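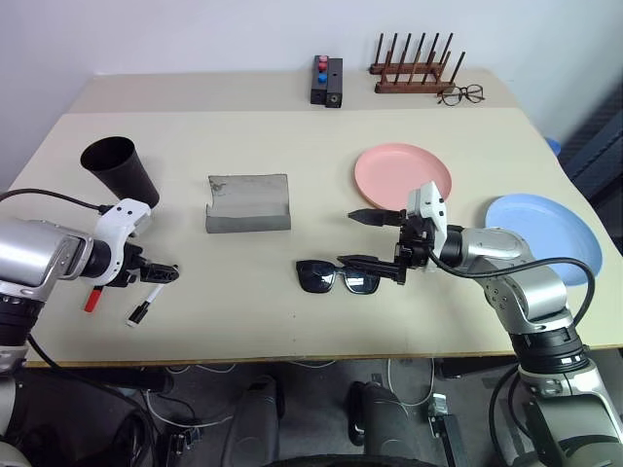 The long table, part way through. Sunglasses up front, pink plate and the pale blue one over to the right, two markers on the left.

Table Clear-Out, Festell Street

Quick post before I run out the door. Finally doing the hall cupboard and the two kitchen drawers, everything goes on the table first and gets a yes or a no. Started in April, still going. Only the one photo up so far, rest are on my old phone and I'll add them when I find the charger. Notes on what's what, in no order.

Sunglasses. Black frames, dark lenses. Keeping. Second pair I've owned in this shape, the first went into the lake at Porkon.

Plates. One pink, one light blue, both round. Bought for the grandkids' picnics, still get used for toast. Keeping the blue. Pink is up for grabs.

Markers. One has a red cap, the other's white with a black tip. Need to test both on the back of an envelope. If they're dry they go.

Black cup, the cone shaped one. Stands a bit crooked on the left there. No idea what set it came from, my sister says Chevalier's closing sale. Undecided.

Grey block in the middle, shaped like a trough or a curved tile. Everybody asks. I use it to rest spoons on. Keeping, dont argue.

Peg block. Black, with a red, a pink and a blue peg. Lives on the raised bit at the back by the wall. Going to the Nindemon playgroup with the other kids' stuff.

Little black box with the round hole in the front. Next to the pegs. Maybe.

Donation box is at 112 items now, I'm keeping a tally on the fridge. More pics soonish, the baking drawer is next and its a bad one.

– Etenesh Lencho

Comments

marg_b: I'll take the pink plate if it's still going!! Can pick up after work

Etenesh: Yours Marg. Leaving it on the porch

tooley: that grey thing is a roof tile and you'll never convince me otherwise

Etenesh: spoon rest

Colin R: Does the playgroup want puzzles as well? We've got a heap, most with all the pieces

Last updated: May 27, 2026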